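Cuaderno de laboratorio, proyecto Kivi
mayo de 2021

Bueno, semana nueva y vuelvo con lo de la ropa. Dejo anotado lo que hicimos hoy Reet y yo, que luego Darius me pregunta por qué cambié un parámetro y no me acuerdo ni yo.

Punto de partida: la política entrenada con 1000 demostraciones (la que llamamos Komon, por el perchero que salía en los primeros vídeos) coge bien una prenda suelta y fatal una prenda metida en un montón. Yuzhen cree que el problema es la elección del punto de agarre. Yo sigo pensando que el agarre está razonablemente bien y que lo que falla viene después, cuando la tela ya cuelga y el segundo brazo tiene que encontrar el borde. Ahí la red duda, va, vuelve, va otra vez... desesperante de ver.

Así que hoy probamos lo de cortar el episodio en dos fases: levantar y buscar borde. La primera acaba cuando el peso en la muñeca se estabiliza; la segunda arranca con la prenda ya en el aire y con una ventana de observación más corta. Idea de Reet, por cierto, que conste.

Hicimos 22 intentos, todos con tela roja, porque contra la mesa blanca la segmentación va de maravilla y así quitamos una variable de en medio (lo de la tela blanca sobre mesa blanca es otro infierno, para otro día).

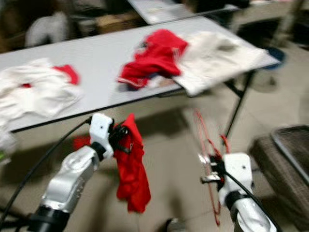

Lo que más me ha llamado la atención es la cantidad de fotogramas movidos. En cuanto el cuerpo gira para apartarse de la mesa, la cámara de la cabeza no da nada aprovechable, y resulta que en el conjunto de entrenamiento casi todos los giros los habíamos filtrado por borrosos. ¡Claro que duda! En ese tramo está viendo algo que no ha visto nunca. Le pasé a Arūnas el script del filtro y está de acuerdo en que el umbral de nitidez era demasiado bestia. Lo puse yo en diciembre, mea culpa.

Segunda cosa: las tiras. Un cordón o una tira fina colgando engaña al detector de bordes, que lo marca como dobladillo con una confianza altísima y el brazo derecho se va detrás tan contento. De momento he metido una penalización por anchura, a ojo, sin calibrar. Parece que mejora, pero con tan pocos intentos no me atrevo a poner un porcentaje aquí, que luego acaba en una diapositiva.

Tercera, menor: el cable de la muñeca izquierda roza cuando el codo sube mucho. He limitado el recorrido por software. Jurgita, si lees esto, ¿quedan clips de los pequeños en el cajón de Promotwood? No los encuentro.

Pendiente:
Reentrenar sin el filtro de nitidez, mismas semillas. Lo dejo lanzado esta noche.
Subir a 2000 demostraciones mezclando las dos fases, si Yuzhen nos cede la GPU grande.
Repetir los mismos intentos con la política antigua y el recorrido limitado, para no comparar peras con manzanas.
Preguntar a los de Murkport cómo etiquetan ellos los cordones.

Ah, y el registro de fuerza de la pinza derecha tiene un desfase respecto al vídeo. Pequeño, pero está. No he tocado nada, mañana lo miro con Darius antes de encender los brazos.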